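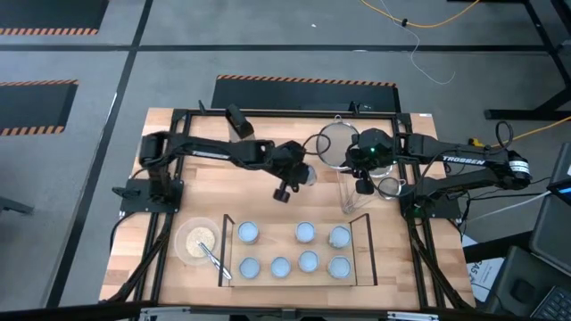

Umali 2 review: a task sequencer for two-arm setups that I've stopped wanting to replace

Posted May 30, 2021

I've been running Umali 2 on our bimanual bench in Numumville since the beta, and the short version is that I love it, with a couple of gripes that I'll get to. If you're still stringing two arms together with a folder of Python scripts and a shared text file of joint angles (we were, for a long time), please at least try the demo.

Umali sits between your perception code and your arm drivers. You describe a job as a graph of skills, tell it which arm can do which skill, and it works out who moves when. It doesn't do vision and it doesn't train anything. We feed it object poses from Clamis and it hands joint targets down to whatever driver you've got. Our test job is a kitchen-style portioning task: a glass bowl of dry grain, a spoon, small cups on a tray, a couple of mesh strainers and some clear cups and containers. Small stuff, close together, two arms reaching into the same patch of table. It's a mean little job for a planner and that's why I like it.

Setup

Install took me an afternoon, most of it spent on my own URDF. The importer is picky about collision meshes and it's right to be. It flagged a wrist link I'd had wrong by 9 mm for longer than I want to admit. The aluminum rails at the table edges went in as simple boxes, the tray too. There's a nice tool called the touch-off wizard where you jog each arm to the same few points on the table and it solves the offset between the two bases. I'd always done that with a ruler and a lot of muttering, so this made me very happy!

Shared space

Okay, this is the part I've been telling everyone about. Older sequencers I've used treat the overlap between two arms as a locked room: one goes in, the other waits at the door. Umali reserves space in slices of time. The left arm can be backing out over the tray while the right one is already on its way in, and the planner keeps a moving gap between them that you set yourself. I run it at 60 mm for new jobs and tighten it once I trust the grasps.

On our portioning job, full locking gave me long stretches where one arm just stood there. With sliced reservations the waiting mostly melted away, and I didn't change one line of the skill code to get it. You flip a setting per zone. I kept the bowl as a locked zone anyway (a spoon handle poking over a rim sweeps out a surprising amount of space when somebody picks it up) and let everything else overlap.

Watching the two grippers slide past each other over the middle of the table is still a treat. I've had it for months and I still look up from my desk.

Replanning

Good, with an asterisk. When Clamis reports that a cup has moved, Umali checks whether the current motion still makes sense and patches only the part that doesn't. The default check runs every 200 ms and you can take it down to 80 if your machine can keep up. Mine can, but the fans let me know about it.

The asterisk is clear objects. This is really a perception problem and I don't blame Umali for it, but the way it handles uncertainty matters a lot here. Clear plastic and glass come back from our detector with poses that jitter, and with the stock settings the planner chased every wobble. The arm looked nervous. The fix is a per-object setting called pose patience, which is hidden three menus deep and gets one sentence in the manual. Set it high for anything transparent and the whole thing calms down. It should be on the front page of the docs in giant letters.

Mesh strainers were the other headache. Depth through fine mesh is a mess, so I gave up on live shape and attached a fixed model, a plain disc with a handle. Umali lets you mix fixed and live models in one job with no fuss, and I'd happily pay for that alone.

The timeline view

Every run gets recorded as a timeline, one lane per arm, and you can scrub back and see what the planner believed at any moment: which cup it thought was empty, what space was reserved, why an arm held still. I used to debug by adding print statements and running the whole job over. Now I scrub, find the bad belief, fix it, and replay from that point in simulation. Half the time the bad belief was mine.

You can also drop notes on the timeline, and they stay attached to that version of the graph. Great for handing a job over to whoever has the bench next.

Gripes

The graph editor slows down badly on big jobs. Past 60 nodes or so of mine, dragging a box feels like pulling it through syrup, and I've started editing the job file by hand.

Error messages go from excellent to useless. "Left elbow violates reserved slice 4" is lovely. "Plan invalid" with nothing after it cost me a whole morning.

Undo doesn't cover zone edits. Save often.

And the Linux build is clearly the loved one. On my laptop, under the other system, the 3D view flickers whenever I resize the window.

Compared with Hurnorell

I used Hurnorell for a year before this. Its motion is a little smoother right out of the box, and for a single arm doing one thing all day I'd probably still pick it. Its two-arm support feels bolted on, though, and there's no timeline, so when a run goes wrong you're guessing. For anything where two arms share a table, I'd go with Umali every time.

The developers say a June update will bring undo for zones and a faster editor. I'll add a note under this review once I've had it on the bench for a while.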